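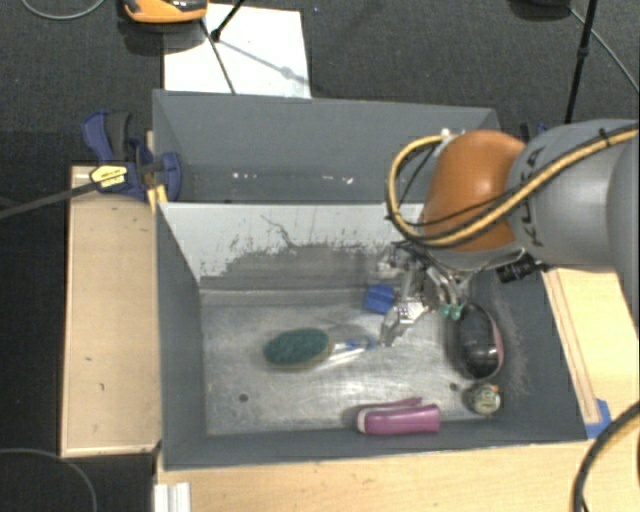
A handful of household objects in a grey bin.

Nullberg Home Sort kit: three bins, one workbook and a lot of promises

Mar 18, 2020
Filed under: Home, Storage

I don't trust anything that asks me to buy containers in order to own less. The Nullberg Home Sort is three stacking bins, a pad of coloured labels and a workbook, and the box says it will clear "any room, any family" in 21 days. Our room was the study, which hasn't been a study since the second baby. The family was two adults, two kids under eight and a dog who eats labels.

I paid for the kit myself, full price, from Drargate.

The bins

They're decent. The walls don't bow when you fill them and the rims are smooth enough to carry by hand. I stood on an upturned one to reach the top cupboard, which the leaflet tells you not to do, and it held. They stack with a bit of a wobble at three high, worse on carpet.

What annoys me is the lids. There's one lid for the whole set. The workbook calls it the "closing lid" and wants you to save it for the last day as a sort of ceremony. I wanted it on day two, when the dog found the bin with the lunchboxes in it. A spare lid is sold separately at a price I'd call cheeky.

No handles either, just a lip. Fine when the bin's half full of cushion covers, not fine on the stairs with a bin of old magazines.

The labels

Keep, Move, Go. The colours are a dull green, a slightly different dull green and a beige. My partner is colour-blind and couldn't split the greens at all, and under the hall light I couldn't either. The glue is the opposite problem to what I expected: it sticks so hard it took the varnish off a picture frame. We switched to masking tape by the end of the first week and lost nothing by it.

The workbook

It runs to 29 pages and I'd say six of them are useful. The part on kitchens is good, plain advice. Empty one drawer at a time, put back what you used this month, leave the rest in the bin until you miss it. I did the second drawer down and found we own four vegetable peelers, only one of which peels.

After that it gets woolly. There are whole pages where you're meant to write a letter to an object. There's a "household mood chart". There's a page on gifts from relatives that boils down to feeling bad about it and then giving them away anyway. I skipped most of this and I can't see that the study came out any worse.

The claim that bothered me most is on the back cover, where it says the average home holds 1,241 items "you would not replace". Whose average? What counts as an item, a fork or the forks? I looked through the workbook for a source and there isn't one. I wrote to the company in November asking where it came from and got a reply thanking me for my interest, plus a discount code.

Did it work?

Sort of. The study has a floor again and there's a desk you can sit at. We took over 21 days to do it, by a fair margin, with two weeks off when everybody had a cold. The kids liked the bins more than the sorting, and the Move bin spent a weekend as a boat.

Still, I keep coming back to how much of that was the kit. We'd have got to the same place with cardboard boxes from the bottle shop and a free weekend. Spending money gave us a push, I'll admit that. The Move bin is also still full, sitting in the hallway, waiting for somebody to decide where "move" is.

Compared with the others

My sister has the Vasiliauskas tubs, which come with no workbook, no labels and a lid each. They're uglier and she's had hers through two house moves. The Durkbridge set is cheaper again but the corners crack in the cold, so I wouldn't keep it in a garage.

Verdict

Good bins, poor labels, thin workbook. If you see the bins sold on their own, grab them and ask for extra lids. I wouldn't buy the full kit again, and I've put the mood chart in Go.

Rating: 3 out of 5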